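**Handgreifer-Aufnahmen: wie viel Unordnung lasst ihr auf dem Tisch?**

**jetville_edin**

Ich sammle seit Juni Demonstrationen mit dem Handgreifer, Aufgabe ist immer dieselbe: umgekippten Pappbecher greifen, aufrichten, abstellen. Stand heute 313 Episoden, alle in einer Wohnung. Das Modell lernt die Annäherung gut, greift aber bei fremden Tischen oft daneben. Meine Frage: Mehr Gegenstände um den Becher herum oder lieber erst mehr Räume?

**v_rustad**

Mehr Räume. Bei uns hat die Unordnung auf dem Tisch fast nichts gebracht, solange der Hintergrund immer gleich war. Das Netz merkt sich das Zimmer.

Wie lang ist eine Episode bei dir?

**jetville_edin**

Im Mittel 14 Sekunden. Start jedes Mal mit offenem Greifer über dem Tisch, dann runter zum Becher. Die anderen Sachen bleiben liegen, wo sie sind, und werden zwischen den Episoden umgestellt.
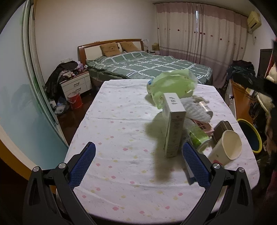 Was mir Probleme macht, ist der Becher selbst. Liegt er mit der Öffnung nach rechts, klappt das Aufrichten fast immer. Nach links muss ich das Handgelenk so weit drehen, dass das Tracking aussetzt. Solche Episoden habe ich bisher gelöscht.

**Mahlet A.**

Nicht löschen. Wenn du alle Linkslagen rauswirfst, kennt das Modell nur eine Richtung, und du wunderst dich später. Stell dich auf die andere Tischseite und nimm sie von dort auf.

**v_rustad**

Sehe ich anders. Episoden mit Trackingausfall gehören raus, Punkt. Ein Sprung in der Pose ist schlimmer als eine fehlende Lage. Neu aufnehmen ja, behalten nein.

**Mahlet A.**

Dann meinen wir beim Neuaufnehmen dasselbe. Mir ging es darum, dass die Lage im Datensatz vorkommt. Die kaputte Aufnahme kann von mir aus weg, aber bitte mitzählen, welche Lagen ausfallen.

**myhau**

Zu den Räumen: Ich habe beides durchprobiert. 1199 Episoden, erst eine Wohnung, dann mehrere. Der Wechsel der Wohnung hat geholfen, aber der Wechsel der Tischdecke fast genauso viel. Gemustert, einfarbig, blankes Holz. Kostet nichts und geht schnell.

Weiße Becher auf weißem Grund waren bei mir die schwierigsten Fälle. Davon würde ich viele nehmen.

**v_rustad**

Tischdecke ist ein guter Punkt, hatten wir nie getrennt ausgewertet. Bleibe trotzdem bei den Räumen.

**jetville_edin**

Danke. Ich habe die gelöschten noch im Papierkorb, es sind 39, davon fast alle mit Öffnung nach links. Die nehme ich von der anderen Seite neu auf und führe ab jetzt eine Spalte für die Lage. Danach andere Decken, dann die Wohnung von Shivam.

Noch eine Frage: Schneidet ihr den Anfang weg, also die Zeit, in der der Greifer nur über dem Tisch steht?

**myhau**

Eine halbe Sekunde lasse ich stehen, den Rest schneide ich weg. Sonst lernt das Modell das Warten mit.

**Mahlet A.**

Bei mir auch so. Am Ende genauso, nach dem Öffnen der Finger ist Schluss.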